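Lista de comprobación previa a la compra: paquete de simulación Trulo Cocina
Versión revisada: 2. Fecha: 11 de febrero de 2022

Alcance: brazo virtual con pinza de dos dedos, cocina renderizada y servicio de soporte Orton. Quedan fuera el brazo físico y su valla.

1. Límites articulares activos al cargar el modelo. CONFORME.
Comentario: coinciden con la hoja técnica entregada.

2. Parada por colisión brazo-mobiliario. CONFORME CON RESERVA.
Comentario: 20 aproximaciones al canto de la encimera. En 2 la parada llegó tarde. Repetir con paso de integración menor.

3. Parada de emergencia por software. CONFORME.
Comentario: casi 500 ms desde la orden hasta velocidad nula. Aceptable en simulación; no trasladar el valor al equipo real.

4. Acceso a compartimentos con estantes. CONFORME.
Comentario: revisar la holgura de la muñeca junto al marco.

5. Vista desde la pinza. PENDIENTE.
Comentario: una banda gris tapa el borde inferior. El proveedor debe indicar si se puede configurar.

6. Exportación de registros a Kombo. NO CONFORME.
Comentario: se pierden las marcas de tiempo al reanudar una sesión.

7. Objetos de cocina: mallas de colisión. CONFORME CON RESERVA.
Comentario: falta la malla simplificada de la cubitera.
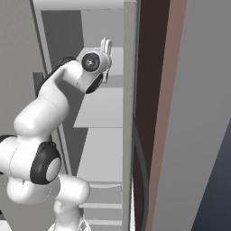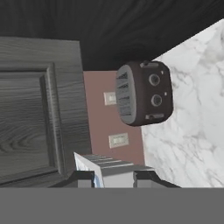
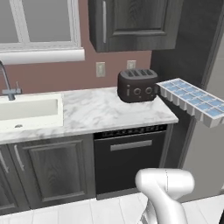
Autor: Equipo de evaluación Olten

Las tres vistas son renders. La primera corresponde al punto 4, la segunda al 5 y la tercera, con la cubitera y la tostadora, al 7.

Pendiente del proveedor: corrección del punto 6 y nueva malla para el 7. Sin ambas no se firma la licencia anual. Próxima revisión completa: septiembre.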